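Chapter 8
Hand-Held Demonstration Grippers: Assessing a Commercial Kit

Chapter 3 treated demonstration as a programming method. The present chapter takes up procurement: what a supplier of hand-held gripper kits offers, and how a buyer tests the offer against its own work. The running case is the Kondis kit, sold by Dutden and evaluated by Elsa Savolainen and Craig Guthrie (report of Aug 17, 2019).

8.1 Scope of supply

The kit comprises one hand-held gripper, a charging cradle, a calibration board and a licence for the recording software. The gripper has a mass of 449 g. Dutden quotes a maximum payload of 175 g at the fingertips, a figure that excludes most full containers and should be checked first against the buyer's parts list. Training is priced separately.

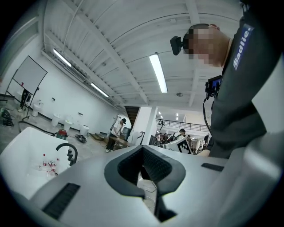 Figure 8.1 Gripper jaw opening, with small red-capped bottles in a sink basin at lower left. The operator wears a head-mounted camera.

8.2 Acceptance criteria

Savolainen and Guthrie recorded 1613 demonstrations and graded each as usable, repairable or rejected. A demonstration was rejected if the jaw position signal dropped out during closure, or if the grasped object left the calibrated volume. Operator fatigue was logged on a separate form and is discussed in Section 8.5.

The grading scheme favours short tasks. Where a task includes regrasping, the buyer should grade each grasp individually and state this in the tender documents.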